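Chore machines: common questions

We run the Prenitz workshop and we get asked about this a lot, by people who want a machine to fold their towels and by people who want one to sort screws at a bench. These answers get changed when our own results change. The last round of edits was in November.

Can a machine do my housework yet?

Some of it, and mostly the parts done on the floor. Vacuuming, mopping and lawn mowing are sold as finished products and they do the work if your floor plan suits them. Anything that needs picking up, turning over, hanging or putting away is still a research job in most homes.

Why is floor cleaning so far ahead?

A floor is flat and the machine doesn't have to hold anything. If it bumps a chair leg, it backs up and goes around. A machine that lifts a glass has to know where the glass is, how hard to squeeze and where it can be set down, and a mistake means broken glass on the floor you just had cleaned.

What about laundry?

Washing and drying have been automatic for decades. Folding is slow. We tried a folding setup on plain cotton towels and it was fine with one size of towel laid out flat by a person. From a heaped basket, it spent most of its time looking for a corner. Fitted sheets we have not tried and don't plan to.

Can it load a dishwasher?

Plates standing in a row, yes, on a good day. Mixed dishes with food on them, no. Cutlery is the worst part, thin and shiny and tangled together.

Is a shop floor easier than a kitchen?

Usually. In a shop you can put the part in the same place every time, keep the lighting the same, and keep people out of reach of the arm. Feeding a press, stacking boxes and tending a lathe have been done this way for years. What changes the answer is how often your parts change. If you run one bracket all year, a fixed cell pays off. If you run nine kinds of bracket before lunch, somebody has to reteach the cell each time and that cost is easy to miss.

What is Grullumis?

Our picking trial. An arm with a two-finger gripper is asked to go to a small thin item lying on a flat surface, close on it, lift it and put it somewhere else. That is all it does. We chose thin items since they come up everywhere: pencils, skewers, dowels, welding rod, the spoon left on the counter.

How well does it do?

In simulation we ran 1,857 attempts and 610 ended with the item lifted and held. That is just under a third. On the real bench we have only run 100 so far and we aren't publishing a rate until there are more. Most of the failures are of two kinds. Either the fingers come down beside the item and close on air, or they press it against the surface and it rolls out.

Why run it in simulation at all?

It's cheap and nothing gets bent. A bad move in simulation costs a restart. The same move on the bench can cost a finger pad or a scratched table, and then a morning of setting up again. We can also run overnight with the lights off. The drawback is that simulated contact is never quite right. Friction in particular is a guess, and thin items depend on friction more than most.

Does the simulation look realistic?

No, and for this trial we don't need it to. The gripper is flat gray and white shapes on a plain background, with no room around it. The view rides along with the wrist, so what you get depends on where the arm is pointing. At some points the work surface is well off to one side, and at others it is out of view altogether.

Two wrist views from Grullumis, both with nothing between the fingers:

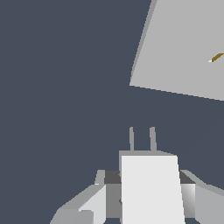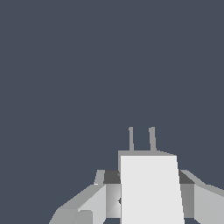 If the surface leaves the view, the arm has to remember where the item was or go back and search. Ours is poor at both. The Gajdoš search routine, which we added this year, sweeps the wrist in a slow arc until something other than background turns up. It finds the surface again in most cases but it adds 80 seconds to a bad attempt, and a person would have had the thing in the drawer by then.

Would a second camera help?

Yes. A fixed camera looking down at the table solves a good part of the searching. It also has to be mounted, aimed and kept clean, and in a kitchen there is seldom a good place for it. On a shop floor we would put one up without thinking twice.

Should I wait before buying anything?

For floors, no. For a fixed, repeated shop job, get a quote now and ask what happens when the part changes. For general tidying, we would wait. If a seller shows you a video, ask how many tries it took and whether a person was driving.

Can I bring my own parts to be tested?

Yes, at the Wuster site. Send a sample first. Small, rigid and dry parts are easiest for us to handle. We can't take anything oily, and we don't test on cloth outside the towel work.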